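Card room check, Motaung Hall, small room
December, before the 16:00 session

- [x] Floor clear between tables, no bags in the walkway
- [x] Fire exit opens from inside. Stiff at the bottom, but it opens.
- [x] Extinguisher tag in date (unit 662)
- [ ] Chairs. Two at the back wobble. Pulled out of use and marked with tape.
- [x] Room limit notice posted (20 people)
- [ ] Tabletops. See comments.

**Comments, tables**

The wood-grain top has fine cracks running on a diagonal. I ran a cloth along them and it didn't snag, so it can stay in use. Check again next month. If an edge lifts, take the table out and call Drulik for a price on a new top.

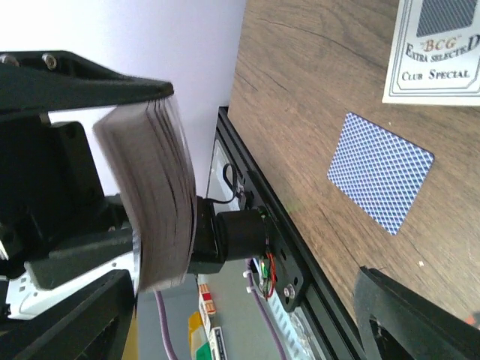 Cards get counted at the end of each session, with the printed extra cards kept apart from the playing deck. Any card with a split corner or a bend goes in the discard tin. Wipe tables before dealing, crumbs and grit scratch the backs.

**Cards and storage**

- [x] Blue-backed cards stored away from the heater
- [x] Cabinet locks, key on hook 16
- [ ] Spare decks. Low. Reorder from Plidura.
- [x] Top shelf holds nothing heavy

**Lighting and power**

- [x] Ceiling lights all working
- [ ] Extension cord by the door needs a cover strip
- [x] Kettle unplugged

Open items: chairs, cord cover, spare decks. Recheck before the January session.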